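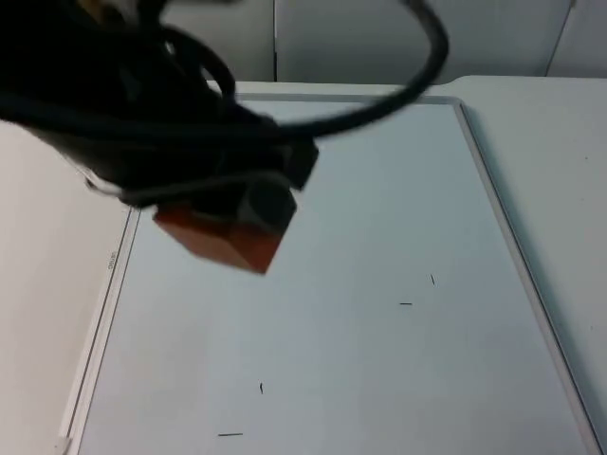

4 min read

Ticket 446: Whiteboard on the big table, black marks and a slight rock
2 October 2019, posted by Kamala Arumugam
Status: resolved (one small item still open)

Problem as first reported by Ehsan: "The whiteboard on the table in room 224 has bits on it that won't wipe off, and it clicks when you put a block down near the corner."

I love a ticket like this one! Small, annoying, and fixable with what's in the cupboard. I'm writing the whole thing out because the Zadville room has the same Tokard board and the same white table, and they are bound to run into it sooner or later.

Some background for anyone who hasn't been in. We took the board off the wall in July and laid it flat on the table as the work surface for the block tasks. It's been great. The orange block shows up beautifully against that pale surface, the metal frame gives you a clear border all the way around, and when you want to mark a spot you just draw it. The bad side is that a white board on a white table shows every last crumb.

Step 1. Dry cloth. Plain microfiber, no spray, long strokes from the far edge toward me. Picked up a good amount of gray dust, which was satisfying. Black marks still there.

Step 2. Damp cloth, well wrung out. Same result. I did notice the cloth snagging very slightly as it went past one of them, and that was the first real clue. Ink doesn't snag.

Step 3. Flostel board cleaner, two squirts on the cloth and never straight onto the board, because it runs under the frame and then creeps back out for days. Left it 40 seconds, wiped, dried. The old ghost of somebody's grid disappeared completely (hooray!) and the marks did not.

Step 4. Stopped cleaning and got down level with the table to look properly. I should have started there.
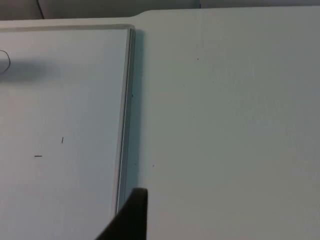 Kamala Arumugam
Room and Equipment Coordinator

Two small black marks on the white: a short dash, a bit slanted, near the middle of that section, and a second one lower and to the left, lying sideways. I'd been treating them as dried marker for half the morning, but they look a lot more like staples or snippets of wire. There's a tiny dark speck on the rim too, and a couple more on the tabletop just to the right of the board. Crumbs everywhere once you start looking.

Step 5. Masking tape, sticky side down, pressed lightly and lifted straight up. Both marks came away on the first go! Please don't scrape at these with a fingernail or a ruler. If it is metal, dragging it sideways is how you get a scratch, and a scratch in a dry-erase surface holds ink forever. I went over the tabletop and the rim with a fresh strip and got those specks as well.

Step 6. The clicking. Pressed down on each corner in turn. Three were solid and the near right one moved a hair. Lifted the board (get a second person, the frame is sharper underneath than you'd think) and found more crumbs in a line where the rim had been sitting. Wiped the tabletop, wiped the underside of the frame, set the board back down. Much better, but I could still feel a little give.

Step 7. Folded a scrap of 200 gsm card once and slid it under that corner. No click. I put an orange block down there a bunch of times from different heights, which was frankly the best part of my day, and it stayed quiet.

What I think was going on: the Minja worksheets get unstapled at that table. I have no proof, but the staple remover lives right there. It has now moved to the side desk, with its own little tray.

For Zadville, the short version: tape before spray, look from the side before you do anything, and lift the board once in a while to clean under the rim.

Still open: the card is a stopgap. I'd like proper thin rubber feet on all four corners so the board can't creep either. Lourenço is checking what we have in stores. I'm also going to trace the board's outline on the table in pencil, so it goes back in the same place each time it's lifted.

Comments (4)

Lourenço Barros
Found a sheet of clear bumpers, the stick-on kind. They may be too thick, the board would stand a bit proud of where it is now. Does the height matter to anyone?

Kamala Arumugam
It does a little, we'd have to set things up again. Are there thinner ones? Felt would do if there's felt!

Fatima Tijani
We had the exact same black bits in Zadville and I've been going at them with cleaner for a week. Tape worked in about two seconds. Thank you!! Ours left one faint line behind, is that a scratch?

Ikechukwu Jibrin
Fatima, draw over the line with a fresh marker and wipe it right away. If it lifts, it was residue. If it stays dark, it's a scratch and I'd put your outline tape over it.

Get new room notes by email once a month. Enter your address to subscribe. This site uses cookies to remember your login. Accept | Settings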